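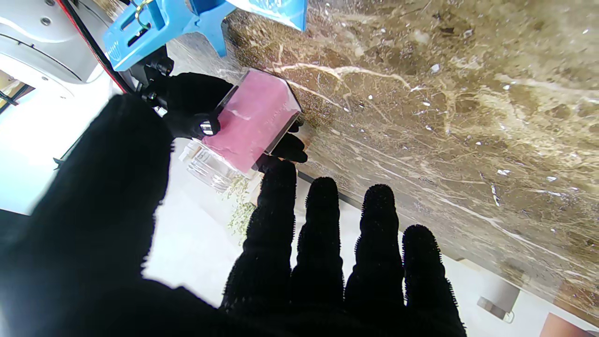

Posted in March by Marcelle Vasseur, Stuvomau press desk

TURKLOW – Stuvomau opened the doors of its Turklow demo hall to the public this month. Two-armed robots, gloved hands, real kitchen chores. 3,000 tickets offered, 1,719 people through the door by closing time. Our biggest open day yet.

The main draw was the kitchen counter, where a pair of arms handled containers in front of visitors. Black knit gloves on both hands, small cameras close to the fingers, marble top. Nothing staged behind glass. Visitors stood a few steps back and asked whatever they liked, and the team answered between runs.

"Containers are hard. Clear plastic is harder," said Debashish Roy, who runs the demo program. "People want to see the hands work up close, so we kept the talk short and let the arms get on with it."

Runs started at 10 a.m. and went on all afternoon, with a break for lunch and a glove change. Each group got a short intro, then time at the counter, then a chance to look at a spare hand on the bench next door. The spare hand was popular. Kids first, parents close behind.
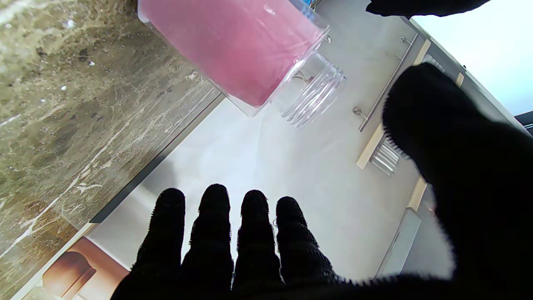 Mizanur Bepari asked whether the hands could cope with a jar his mother had closed, and was told that tight lids are still on the to-do list. He also thought the arms moved slower than he expected, and that he'd take slow over broken dishes. The team heard that a lot. Speed is set low for public days and will stay that way.

Also on show: the Nistus planning software, running on a screen beside the hall entrance, and a sorting station set up with our partner Tsoukalas. The sorting station had a late start due to a cabling problem – fixed before noon, thanks to the Tsoukalas crew for there patience.

School groups had the morning slots. Five classes came, 5 more are on the waiting list for the next date. Teachers can request the worksheet pack from the press desk, no charge.
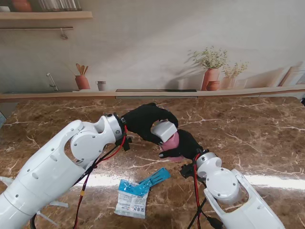

Two-handed work is where most of the team's time goes this year. One hand has to hold steady while the other does its part, and both need to know when to let go. Roy's group plans to add more household items to the counter before summer, plus a second kitchen so that groups don't have to wait so long.

The next open day is planned for the fall. 2,000 tickets to start with, more if the hall extention is ready. Parking at the north gate, as before. Interviews and visits by appointment through the press desk.

COMMENTS (3)

Anoma Pathirana
Went with my two. The line for the kitchen was long but worth it. Please put more benches out next time

Brock Paquette
will the fall one have evening hours? some of us work

Marcelle Vasseur
Hi Brock – we're looking at it, nothing fixed yet.

Get Stuvomau news in your inbox. Enter your email to subscribe. You can unsubscribe at any time.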